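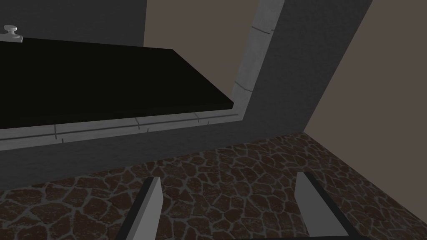

Posura wants to rent you a house for your robot to practice in. The house is called Jasteo, it lives entirely on a graphics card, and the sales page promises "homes as varied as the people who live in them." I spent most of July in those homes, and I'd like to meet the people. Take the kitchen where I put in my longest hours. The counter is a black slab with nothing on it but one small knob at the far corner, and the floor is reddish-brown flagstone that would suit a wine cellar. The robot's two pale fingers reach in from below, wide open. You could train a machine here for a long time before it learned what a kitchen is for.

The pitch is easy to like. Real robots are slow and expensive, and they break things. A simulated one can fail all night without hurting anybody's dishes. Jasteo sells the rooms, a two-armed robot to put in them, camera views from the body and the hand, and a recorder that saves each attempt in a format most labs can read. Posura charges by the seat, 34 dollars a month, with a minimum contract of 12 months. For a small team that's cheaper than a used car. For a student it's rent money, and there is no student price.

I ran it on the desktop machine in my office and on a borrowed workstation with a much better card. Setup took an afternoon on the first and under an hour on the second. Credit where it's due: it didn't crash on either one, and the recorder never lost an attempt. I've used competing packages that couldn't say the same.

How many rooms?

The box says 3,000. The index that comes with the download lists 2,729. I wrote to Posura and was told the remainder are "rolling out," with no date attached. Maybe so. I've been reviewing software long enough to wait until I can open the file.

The bigger question is how different the rooms are from each other. Jasteo builds them by mixing floor plans with wall coverings, floors and furniture, and the mixer has no taste at all. Floor textures turn up on walls. Stone appears where you'd expect paint. Posura calls this a feature, and in a narrow way it is one. A vision system that has seen every silly combination should be less upset by an ordinary one. The technique has been around for years and it does help.

What it can't do is stand in for clutter. In the rooms I used, a surface was much more likely to change color than to collect a toaster, a pile of mail and a half-eaten sandwich. My own kitchen has one counter color and has never looked the same two mornings running.

Carrying things from one room to another is where the demo videos spend most of their time, so that's where I went next.

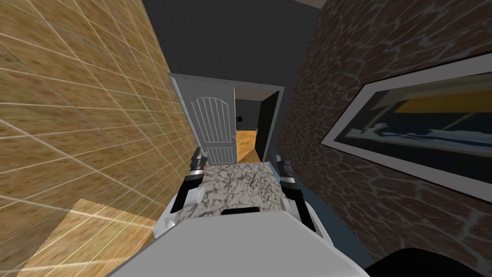

The default carry task asks the robot to hold an object with both hands, keep it steady and get it to a goal in another room. Driving it by hand with the supplied controls, I found turning awkward and the arms stiff, though I got used to both. The part that bothered me was grip. Jasteo offers a setting for how well surfaces stick to the fingers, and out of the box it's set generously. Turn it down to something closer to real life and my success rate fell off badly. The manual covers this setting in two sentences and an appendix. Anyone who trains on the default and then ships to a real arm is going to have an unpleasant week.

Gifty Ofori runs the automation side at Noiphan, a contract kitchen company in Flornport that tried Jasteo before I did. She was polite about it. "It taught our arm where a counter was," she told me. "It didn't teach it what to do when the counter was full of trays." Her team kept one seat, which they use to check that new code runs before it touches the hardware. She thinks that alone is worth paying for. She would not pay for a second.

Doors deserve a word too. Open ones work fine. Closed ones opened for me when the hand got near the handle, whether or not the fingers had hold of it. There's a strict mode that demands a proper grasp, and it's marked "experimental" in the version I tested. I would have guessed that opening a door was close to the whole point.

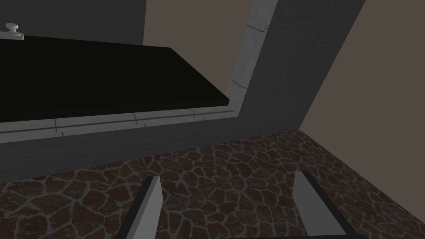 The hand view

Jasteo's hand camera gets top billing in the ads, and it's the piece I came closest to trusting. You see the fingertips, you see what's past them, and the picture keeps up with the arm. Edges are crisp, maybe too crisp. Real cameras on real wrists give you blur, glare off steel and a smear of last Thursday's cooking oil. Posura sells those effects separately as an add-on, and the sales page is quiet about the price until you've made an account.

The hand view also makes it hard to ignore how little there is to pick up. When you're looking between two fingers at bare flagstones, the sameness wears on you.

Who should pay

If you already own an arm and want a safe place to shake out code, buy one seat, turn the grip setting down before you do anything else, and bring your own objects. The import tool accepts them without much fuss, and a few mugs and boxes improve these rooms more than another hundred wall patterns would.

If you're hoping to skip the real kitchen altogether, I'd hold off. Ask Posura for the missing rooms and for a shorter contract. I asked for both, and I'm still waiting to hear about the contract.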